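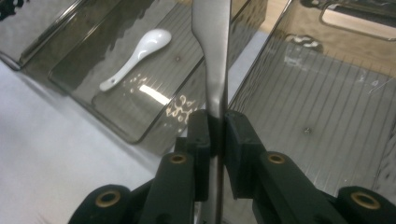 Sorting Utensils into Trays
Project report, Household Storage module
Sihan Su and Ainhoa Arroyo
October 25, 2023

1. What we wanted to find out

The shared kitchen on our floor at Tramstead has one deep drawer for all the eating utensils. Forks, knives and spoons end up in a pile, and people pull out a handful to get the one they want. We wanted to know if open plastic trays would work better than the drawer, and how to divide things between them.

2. Materials

We used smoky-gray plastic trays that you can partly see through. The ridges on the floor of the tray were a plus for us, because a smooth tray lets things slide when you carry it. For the layout work we kept to a small set: a white ceramic soup spoon, a metal fork and a metal knife. The ceramic spoon was the awkward one. It has a deep bowl and a short handle, so it does not stack with metal flatware.

3. Layout

We worked on a white board on top of a table. The trays went in a row along the far edge with small gaps between them, and the utensils started out in front. We tried two ways of dividing them -- by type, and by how often people use them.
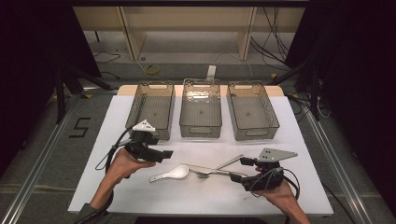 Figure 2. Three empty trays at the back of the board, with the spoon, fork and knife in front.

4. Results

Sorting by type was easier to explain to the other residents. Sorting by use sounded good in September when we planned it, but the six people we asked did not agree on what counts as everyday. Ceramic spoons should get their own tray. Knives and forks can share if the handles all point the same way.

5. Limits and next steps

We did not test the trays inside the drawer, which is 600 mm wide and 300 mm deep. Ainhoa will measure the trays against it before we write up the final version.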